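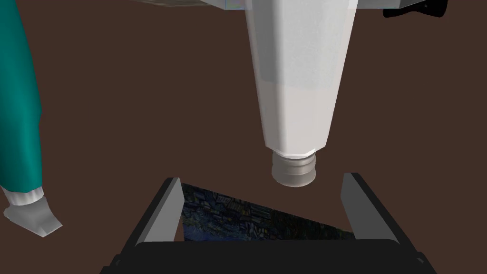

Wrist view in simulation: gripper open, bottle cap down, no contact yet.

Home builders should spend more hours in simulation before they cut any metal. I say this as someone who did it in the wrong order. My first gripper, built on a shared bench at Kondby, went through 16 finger revisions, and most of the faults were geometric. A rendered bottle would have exposed them in an evening.

The usual objection is that simulated contact is poor. It is. Friction values are guesses, and a threaded cap in a mesh file grips like nothing on a real shelf. But approach angle, finger clearance and reach don't depend on friction, and those are what a small workshop gets wrong first.
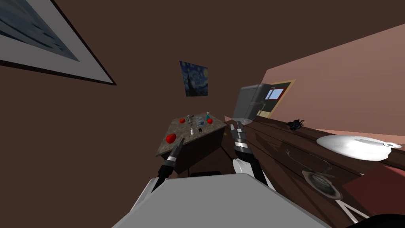 Reach is the worst of them. On the Hurov arm I lost about 50 mm of usable travel to a wrist bracket, and found out on a Thursday night with the base already bolted down. A cluttered virtual room shows that kind of mistake early - an empty one hides it.

I would still stop at some point. Six weeks of tuning a solver is a hobby of its own, and the Feltness boards were sitting in their bags the whole time. Get the geometry settled, then order the aluminum.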